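Kider Reach Arm: what we saw at the Warnside open day

I've had the Kider on our equipment list since March, and the question I keep getting is "so have you seen it do anything?" Well, now I have! Van Wijk held their open day at Warnside and I went along with a notebook and a long list of things you've all emailed me about.

First, the basics, for anyone who landed on this page from a search. The Kider is a single white arm on a white base, sold for kitchen and pantry work. The arm on its own is $3,360. You can run it from your own software or from Fustik, the planning package Van Wijk bundles with it (license for one seat, extra seats are priced separately, ask me). Item number is 1427 if you're ordering by phone.

The morning was all simulation, and I'll admit I groaned a little, I'd driven a long way and wanted motors and noise. But Lizelle Potgieter ran the session and she won me over pretty fast. Her team builds the kitchen in Fustik first, fridge and cabinets and tile and all, and works out the reaches there before anybody bolts anything down. She let us shout out requests. Somebody wanted a tall refrigerator with the door standing open, so up it came on the big screen, and we spent a good long while on that one because fridges are what most of you ask about too.

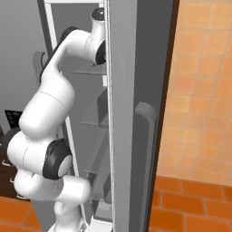

The Kider in Fustik, reaching up inside the open refrigerator compartment.

What I liked is how much you can learn from a view like that before spending a dime. The end of the arm is right up by the top of the opening, and the elbow is way down in front of the lower shelf, so you start thinking about where your shelves sit and how much room a bent arm needs. I went home and measured my own fridge (of course I did). Lizelle's advice was to model the door as well as the box, handle included, and to try your base in a few different spots before you settle on one.

After lunch we got to drive. I had 3 tries at the keyboard and my first plan ran the elbow straight into a shelf, on screen, thank goodness. Fustik flagged it in red and I moved the base over a bit and had another go. The controls took me maybe ten minutes to get comfortable with, and I'm no programmer.

A few things I asked for you:

Floor mount only for now. A wall bracket is being talked about, no date.
The kitchen models come with the license, nearly 544 of them if you count all the cabinet variations.
Fustik wants a decent graphics card. My old laptop wouldn't have coped.
Spare covers are stocked at Warnside and I can add them to any order.

I didn't get to see a real arm loaded with groceries, so please don't ask me how it does with a full jug of milk yet. I'm going back for that and I'll update this page when I do.

Questions? Use the contact form or call the shop | Page updated 28 Jul 2020 | © All rights reserved | Back to top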